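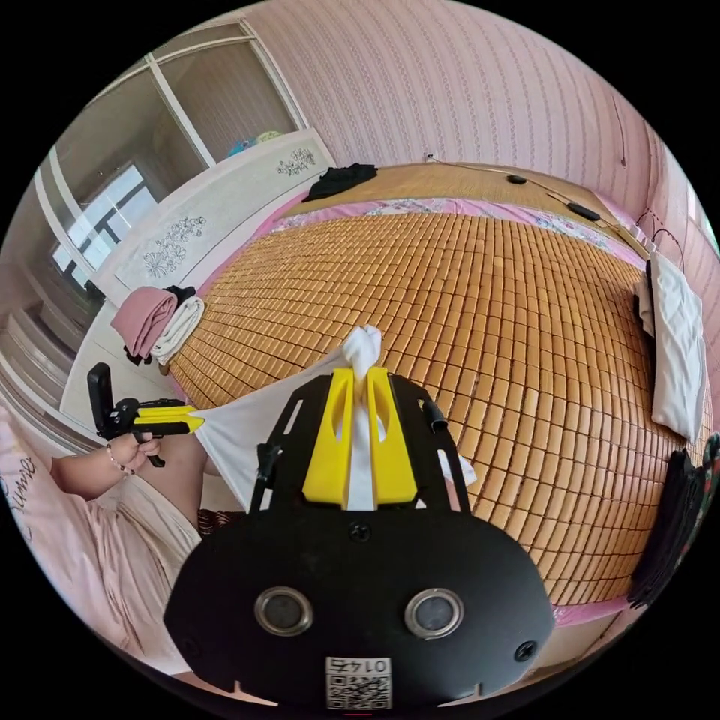

Folding on the bed: towels, cloths, the small stuff

Posted Sun 26 July, Harkmont

Quick one today. Got asked again how to fold when there's no table and no space. Answer is the bed. Mine gets used for every load, and once the order is fixed a full basket goes fast.

What you need
A bed, made. A clear patch in the middle, as wide as your arms. Clean dry laundry. That's it.

If you sleep on a bamboo mat in summer, leave it on. Cloth slides on it and you can square up a fold against the rows of tiles. On a soft comforter everything sinks and the edges go wavy. Pat the comforter flat first, or throw a big bath towel over it and work on that.

Before you start
Pillow up against the wall, out of the way. Chargers and cables to the back. Anything dark that isn't part of this load goes to the far end, so you don't fold it in by mistake. I've put away a sock inside a towel more then once.

Step 1. Sort by size
Big towels, hand towels, cloths, clothes. Four heaps. Don't fold yet.

Step 2. Untwist
Thin white cloths come out of the washer in ropes. Find two corners on one short side. Hold one in each hand, pull it tight, let go a bit, pull again. Knotted end? Work that loose with your fingers before pulling or it just gets tighter. Then one good snap, away from your face.

Two people is easier. One at each end, pull, walk in, hand over the corners. Same as a bedsheet.

Step 3. Lay it flat
Smooth from the middle out. Flat hand, no nails. Watch bracelets and rings on anything loosely woven, they catch.

Step 4. Fold cloths
Half, long way. Half again. Then across. Corners to corners each time, press down with your palm. If the cloth was cut crooked it will never line up, so line up the side that shows and forget the rest.

Step 5. Fold towels
Thirds the long way, then half, then half again. Fold faces out. Heavier towel at the bottom of the stack, lighter on top. Stack at the foot of the bed so you aren't leaning over it.

A dark cloth can go between two light towels if it's been washed plenty. New dark stuff, keep it seperate for the first 5 washes.

Step 6. Clothes last
They crease, so don't bury them under towels. Straight to the closet.

Problems
Cloth still twisted after snapping: damp the edges with a spray bottle, pull square, leave it 18 minutes, try again.
Stack leans: folds are all on one side. Turn every other towel around.
Mat pinching the cloth: lift, don't drag.
Back hurts: sit on the edge and work sideways across your lap. Slower but fine.

Next up, fitted sheets. Need a bigger bed for that one.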